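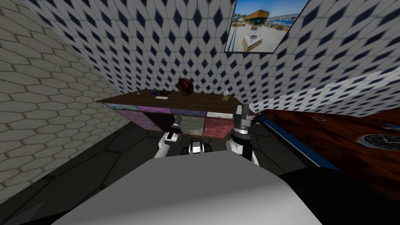 School board races in Prelcombe used to be decided by a few phone calls. In June, 1087 people voted in one, and two of the three incumbents lost their seats. The issue was the closing of Usildale Elementary.

Usildale has 200 students in a building designed for 400. The district office recommended closing it at the end of the school year and sending the children to Dahlgren, on the other side of the river. On paper the case was simple. The roof needs work, enrollment has dropped, and Dahlgren has empty classrooms.

Parents had other numbers in mind. The bus ride to Dahlgren takes in the county road, where traffic backs up behind the grain trucks every fall. Usildale's kindergarten ends before lunch, and many families walk over to pick up their children. Several parents asked for the repair estimate and were told it was still a draft. By the time it was posted on the district's website, the first public hearing was over.

That timing did more damage than the plan itself. People who had never been to a board meeting began to attend, and some who favored closing the school said they did not trust the way it was being handled.

The new board has put the vote off until spring. It has also asked for a second estimate on the roof and started posting its meeting packets a week ahead – a small change, but one that teachers had requested for years.

None of this brings in more students. Prosbridge, the next district over, faced a similar choice and kept its smaller school open by moving the preschool and the adult education classes into the unused wing. The rent from the county covers part of the heating bill. Prelcombe could try the same thing, though it would need the county to agree, and talks have not started.

Teachers at Usildale have to say by the end of February whether they want to transfer.

29 December 2019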